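4. Lock, keys and first clean

This section assumes you have finished section 3 and the Skallora desk is standing on its own feet, the right way up. If it rocks, go back and sort the feet out first. The leaflet in the box says the lock can be fitted at any stage. I have fitted it at three different stages on three different desks and would only do it last.

4.1 Before you start

You need the lock pack (marked Ongate on the bag), a cross-head screwdriver, a pencil and a soft cloth. Leave the drill in the cupboard. The leaflet shows one, but the hole in the drawer front is already cut, and making it bigger will ruin the fit.

Check the bag for:

- lock barrel
- large ring nut
- cam (the flat metal arm)
- small screw for the cam
- 2 keys on a wire tie

If there is only one key, stop and write to the shop before going any further. The Halás warranty card promises replacement keys "on request", and my own request took until June.

4.2 Fitting the lock

1. Take the top drawer right out and lay it face down on a folded towel.

2. Push the barrel through from the front with the key slot upright. There is a flat side on the barrel and a matching flat side in the hole. If it won't go in, turn it. Do not tap it with anything.

3. Thread the ring nut on from behind by hand until it stops, then give it a quarter turn more. The leaflet asks for "firm" tightening. Firm is how people split the drawer front.

4. Put the key in and turn it to the unlocked position before you add the cam. The keyhole has no markings, so note which way you turned it.

5. Fit the cam pointing sideways, so it will clear the rail when the drawer closes. Put in the small screw and nip it up.

6. Turn the key. The cam should swing up. Turn it back, take the key out and see that it comes out without tugging.

7. Slide the drawer home and lock it. Pull the drawer gently. A little play is normal with this design, whatever the leaflet says about a "precision close".

CAUTION: Never close the drawer with the cam up. It will hit the underside of the top, and the cam is harder than the board.

Note: If the key turns but the drawer doesn't lock, the cam is on backwards. Take the screw out, flip the cam and start again from step 5.

4.3 How much to trust it

The packaging describes this as a security lock, tested for 2,000 turns. I can't find out who turned it or what counted as a pass. Treat it as a lock for keeping small children out of the stapler. Passports and cash belong somewhere better. Anyone with a long screwdriver and a bit of patience could have the drawer open.

The same goes for the load figure. The top is stated to hold 70 kg. I would keep well under that, and keep anything heavy near the legs. Above 40 kg in the middle, mine had a bow in it that I could see from the doorway.

4.4 Looking after the keys

1. Separate the two keys straight away. Left on the wire tie together they will get lost together.

2. Copy down any number stamped on the key or the barrel and keep it somewhere other than the drawer. Some packs have no number at all, in which case have a spare cut while you still have a key to copy.

3. Don't leave a key in the slot as a handle. It is a thin thing, and a passing knee will bend it.

4. If the key gets stiff, rub the blade with a soft pencil and work it in and out. Cooking oil is a popular tip online and will gum the barrel up.

5. A bent key can be flattened once, carefully. After that use it only as a pattern for a new one.

4.5 Cleaning the top

1. Dust first with a dry cloth, so you aren't pushing grit about.

2. Wipe with warm water and a drop of washing-up liquid. Wring the cloth out well.

3. Dry it straight away, paying attention to any screw heads and holes where water can sit.

CAUTION: The Trurkier shop page recommends a cleaning paste for this range. Try it underneath first. On my sample it took the mark off and left a dull patch that was worse.

Note: "Scratch-resistant" is printed on the carton in large letters. I would use a mat anyway.

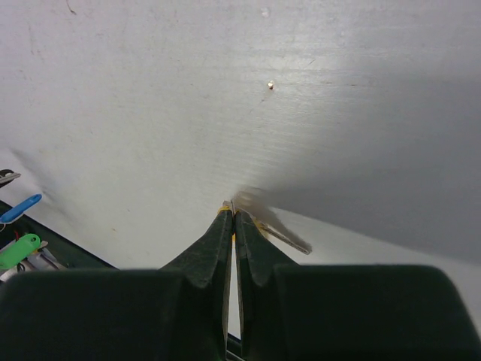
Pale tops are sold as easy to live with, and from the doorway they look it. Get down low with the light coming across and you will see what a top like this can pick up. The pale surface in the photo is smooth enough, but it has faint scuffs, smudges and a few tiny dark specks, and there are very fine streaks through the middle where it catches the light. A flat metal key like the one held over it is just the sort of thing I would keep in a dish. Check your own top at that sort of angle before you sign the delivery note, and again after the first clean. If you find marks on a new one, photograph them with the light from the side, as they hardly show from straight above.

Related sections
3. Feet, frame and levelling
5. Cable tray (optional, and I would skip it)
6. Taking the desk apart to move house
Desk mats compared

Comments

Cam on backwards, exactly as you said. I'd had the thing in and out four times and was about to send it back. Thank you.

I think you're a bit hard on the lock. Mine has been fine and the children haven't got in yet.

Does the pencil trick work on older cabinets too? Mine is so stiff I daren't force it.

Had the dull patch from that paste as well. It hasn't gone.

Page last changed 28 May 2022 | Contact | Copyright and reuse | Back to top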